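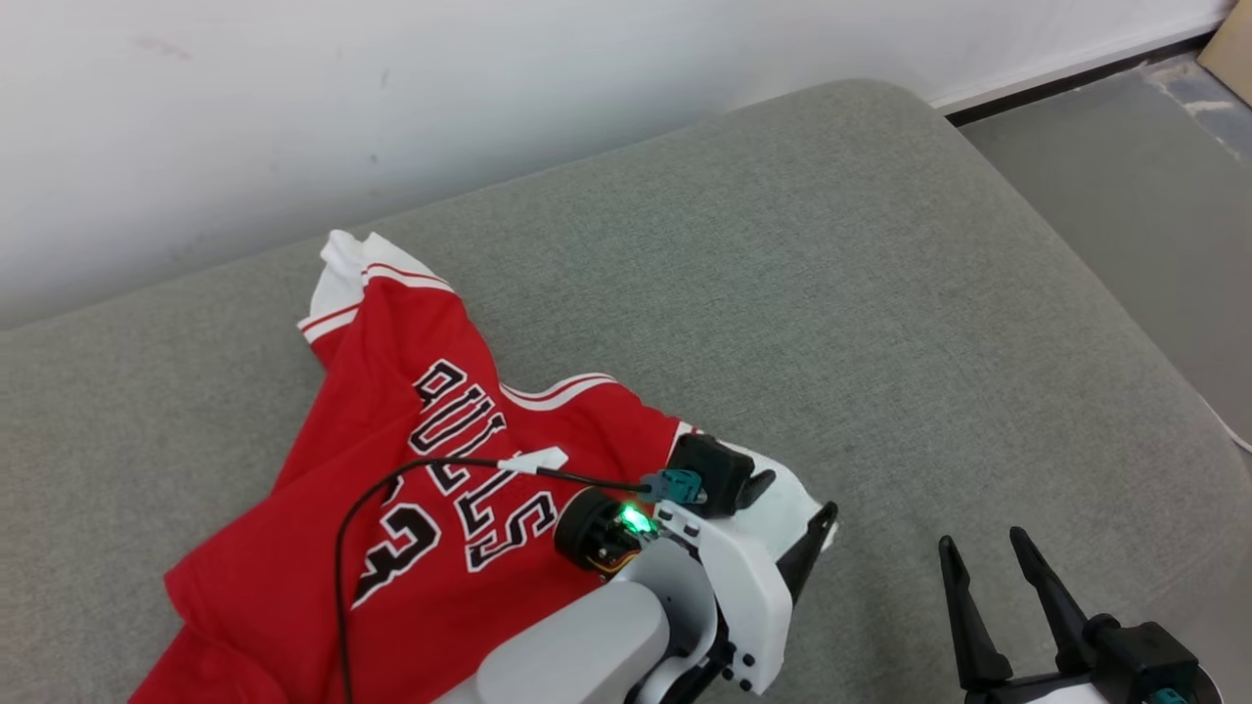

Wrist screws, cable clips and a very patient sofa

I promised a few of you I'd write up how I keep the arms going, and then July happened and I didn't. So, finally! Get a coffee, it's a bit of a ramble.

The setup is two small white arms working side by side over the couch, practicing with clothes. Shirts mostly, and lately the Bulls jersey, because it's slippery and has all that trim and big lettering, and it bunches up in ways a plain T-shirt doesn't. I love it as a test piece. The arms don't love it at all.

Most of the looking after is the wrist. Everything ends up at the wrist! You've got the motor, the side plates, the connector and the cable all squeezed into a spot the size of an egg, and it's the part that gets dragged across fabric all day. The plate screws work themselves out a little at a time. I used to wait until I could hear a rattle, and by then the gripper would be landing off to one side and I'd blame the software for an entire evening. Now I put a driver on every one of them before I power up. Just snug, please. They go into plastic, and I have a small jar of stripped parts from the days when I was stronger than I was smart.

Then the cable. On the first build I let it hang free from the connector and it caught on everything (sleeves, a zipper, once my own watch strap). Lihua Lei, who got me into this hobby and has a much tidier bench than mine, told me to leave a generous loop near the wrist and put a little white clip on it. I did that, with enough slack that the wrist can turn all the way both directions without pulling. If you build one, turn the joint by hand, power off, to both ends of its travel and watch the connector while you do it. If the plug moves even a hair, you need more loop.

About those plugs: they're the teal ones and they're a snug fit, and I've learned to pull on the housing and never on the wires. I had one go intermittent in spring. The arm would run fine for ages and then go limp in the middle of a fold, like it had fainted. I swapped the motor, I swapped the power supply, I said some words. It was one crimp that had backed out of its housing. I pushed it back in with a sewing pin until it clicked and it has been good ever since.

My start-up routine goes like this now. Screws first, then a tug on each plug, then power, then I look for the green light on the wrist motor. No green, no moving anything. After that I run both arms to their home position with nothing on the couch and listen. You get to know the sound pretty fast, and a dry gearbox has a kind of gritty whine to it. Last, I open and close each gripper a few times and check that the black fingers meet at the tips. When they don't, I redo the zero for that joint, and it takes me 4 minutes if I remember where I put the laptop.

The fingers get wiped down too. Lint builds up on them like you wouldn't believe, and a linty finger slides right off jersey fabric. A damp cloth is plenty.

I keep a tally of runs in a notebook and this pair is at 474. The plan is to open up both wrists at 1,000 and see what the gears look like, unless something complains sooner. I do take a break every 60 minutes so the motors can cool off, and so I can straighten the cushion, which creeps forward all afternoon no matter what I stick under it.

Tülin Toprak asked in the comments last time if I'd move the whole thing to a proper table. I've thought about it! A table would be easier on my back for sure. But the cushion gives a little when a fingertip comes down too hard, and I've broken a lot fewer fingers since I started working on it. So the couch stays for now, and my family sits in the kitchen.

Next up is a new set of side plates for the wrist, a touch thicker around the screw holes. They're printing as I type. If they fit, I'll put the file up here along with the screw lengths, and if they don't, you'll get a post about sanding.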